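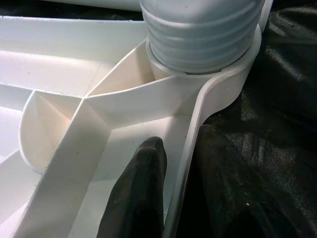

Wrist camera view, white ribbed part, one finger either side of the rim.

Gripper trial: common questions

What are you comparing?
Two sets of fingers on the same arm. The Holtau set is narrow and tapered. The Ivholm set is wider and has a softer pad.

Why use a moulded part?
Its walls are thin and its pockets are tight, so finger width matters. A plain block told us very little.

How many grasps have been logged?
1,031 so far, across both sets. Each session is 20 grasps, then the fingers are wiped and the zero position is checked.

Where should the fingers go?
On the outer rim, with one inside the tray and one outside. Do not grip the threaded neck. Those runs are scored separately.

Can I change the closing force?
Yes, in the Ornodov controller under Grip Settings. Leave it at 82 for any run that will go in the comparison. Note other values in the log.

Why does the part sit on dark cloth?
White plastic is easier to pick out against it in the wrist view. Lint does show up on the part, so brush it off between sessions.

Are the results out yet?
No. The Ivholm runs finish in October.

Who do I ask about access to the recordings?
Nikola Popescu at the Howlader bench, mornings only.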